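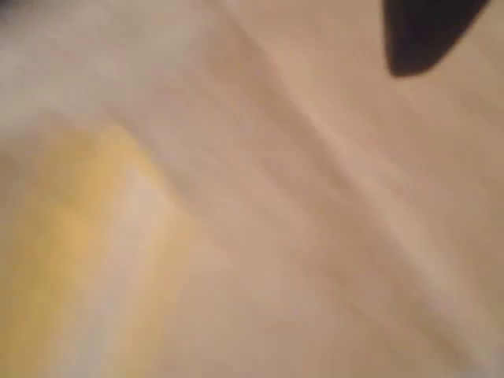

Gripper end-of-arm inspection, tabletop cells, Janstead site. Fingertips are checked first, with the arm in hold and the enable switch released. The tip must be rounded and blunt, with no burr or exposed metal. A black finger over beige material, with a long crease running past it, is a typical case for item 2: a raised fold can catch the tip on a low pass.

1. Fingertip profile – pass. No nicks felt by hand.
2. Work surface flat within the reach area – fail. Pull the cover tight and clip it at the corners before the next run.
3. Low-height speed limit set – pass. Cell log shows 112 cycles since the last change.
4. Emergency stop reachable from both sides – pass. Tested by Femke Mertens.
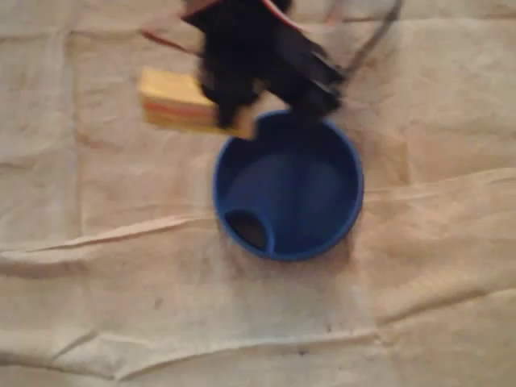 5. Cables clear of the jaws through full wrist rotation – pass with comment. Slack is acceptable at present, but tie points should be moved closer to the wrist. Recheck after 1,000 cycles.
6. Soft items released without drag – not tested. The Voder test sheet still lists the July settings.
7. Containers stable when touched on the rim – pass. Use the light-contact setting only.
8. Floor marking visible – pass. Worn near the Gellton cabinet – repaint.

Items 2 and 6 stay open. Warrick Bolger to close out and return the signed sheet to Riet Groen.

Inspected Thursday, September 17, 2020, J. Moreira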